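Gripper loses zipper pull partway, then arm goes into protective stop. Force limit or something else?

Posted in: Arms and End Effectors > Faults and Safety

stultent_bench

I have a six-axis arm with a parallel-jaw gripper set up over a table, and the task is opening and closing zippers on soft bags. The controller is a Brundari and the gripper drive is on its own supply. The routine worked for weeks on a pencil case and a small backpack. Since I moved up to a duffel bag it fails in a way I can't pin down.

The sequence is: approach from above, descend to the pull, close the fingers, lift slightly, then travel along the zipper in a straight line at low speed. At some point in the travel the pull slips out of the fingers. I would expect the arm to finish its line with nothing in its grip and report a failed grasp. What happens is that the arm goes on for a moment, then drops into a protective stop with code 516. The manual says 516 is "unexpected external torque, wrist." It has to be cleared by hand at the pendant.

The part that bothers me is that on 2 of the runs the fingers were down in the fabric when it stopped, and when I cleared the fault the arm pushed further down before it backed off. My hand was near the bag the first time. I wasn't hurt but I have stopped running it until I understand what it is doing.

The bag is fabric with a main zipper across the top and another across the front pocket. There are handles stitched down the front and they sit close to where the arm has to work. I run the main zipper first and then the pocket.
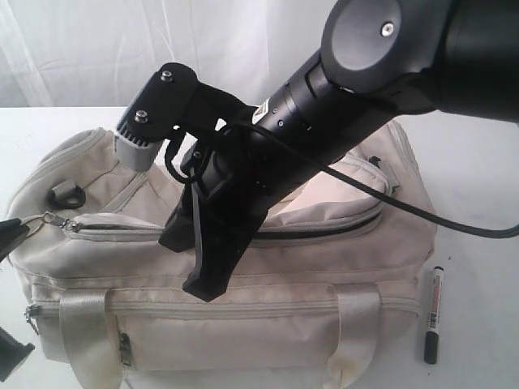
Things I have already tried, in order. I lowered the travel speed by half, which made no difference to the fault but made it take longer to show up. I raised the grip force, and the pull slipped less often, but the stop still came when it did slip. I recalibrated the tool center point and it was fine. I also replaced the gripper's communication cable with a spare, no change.

I have not touched the torque limit on the wrist. A colleague said to raise it until the stops go away. I don't want to do that without knowing why they happen.

Log from the last run has 1198 samples from the start of travel to the stop. Wrist torque is flat for most of it, then climbs steadily. It is a ramp, with no spike in it. Gripper position reads fully closed for the whole climb.

Is this a force limit problem, a cable problem, or something in the motion program?

bednarek_cell

Don't raise the limit. The stop is doing its job and it is the only thing in your setup that is.

Your log already tells you most of it. Gripper position fully closed means there is nothing between the fingers. On a zipper pull you should see it stop a little short of fully closed, by the thickness of the metal. So the pull was gone before the torque started climbing, and the program never checked. It kept following the line.

A slow ramp fits a finger pushing into cloth. A hard collision gives you a step. Canvas gives way and bunches up in front of the finger, so the load builds until it crosses the threshold. If the bag top is not level, a straight line at constant height will put the fingertips into the fabric somewhere along the way. On the pencil case the line was short enough that you got away with it.

What I would change:

Add a grasp check after closing and run it all through the travel. If the position goes to fully closed, stop the motion, open, and retract straight up. Don't let it finish the line.

Teach the path from points along the zipper. Three or four points is enough for a bag that size, and teach them again if the bag has been moved or refilled.

If your controller has a compliant mode, use it in the vertical axis only, with a small downward force. Keep the line of travel stiff.

Hold the bag down. A soft bag gets dragged by the pull and then every point you taught is wrong. Clamp it at both ends, or fill it with something heavy and push the filling into the corners.

The downward push after clearing is a separate problem and the more serious one. I would guess your recovery resumes the interrupted move. The move still has its old target, and if the fingers have been pushed up by the cloth, the controller drives them back down to get on the path. Change the recovery so that clearing the fault cancels the program. Then jog up by hand, in the tool axis, at the slowest speed. Only after that should anything run automatically.

Until that is changed, nobody reaches onto the table with the drives on. Clear the fault from outside the reach of the arm and keep the enable switch in your hand.

usto_tinkerer

I had the same code on a Brundari and it was the cable. Mine was too short on one side and pulled when the wrist turned. Tie it back and see.

stultent_bench

I checked that after reading your post. I ran the same path with the bag taken off the table and the fingers closed on nothing. No stop, and wrist torque stayed flat all the way along, so I don't think it is the cable. I did move it to give more slack anyway.

The first reply looks right to me. The recovery routine was resuming the old move. It was copied from an older project where the parts were rigid and it had never mattered. I have changed it to cancel and wait for a manual jog.

I also put in the grasp check. I made it drop the pull on purpose by closing the fingers beside it, and the arm opened and went straight up with no fault.

Still to do is the path. The top of the bag sags in the middle and I need something better than a few taught points, because the sag changes when the zipper is open.

brundari_user_3

One thing to add on the grasp check. Read the position a short time after the close command finishes. On my gripper the value lags, and if you read it right away you can get the open position back and the check passes when it shouldn't. I wait until two readings in a row match.

For the sag, I gave up on following it and put a foam block inside the bag, cut a little taller than the bag wants to be. It keeps the top flat whether the zipper is open or closed. It won't help if the point of your project is handling bags as they come, but it will get you running again while you work on the path.

Also look at your fingertips. If they have been rubbing on canvas, the pads wear smooth and you will start dropping pulls again at the same grip force. I change mine when they start to look shiny.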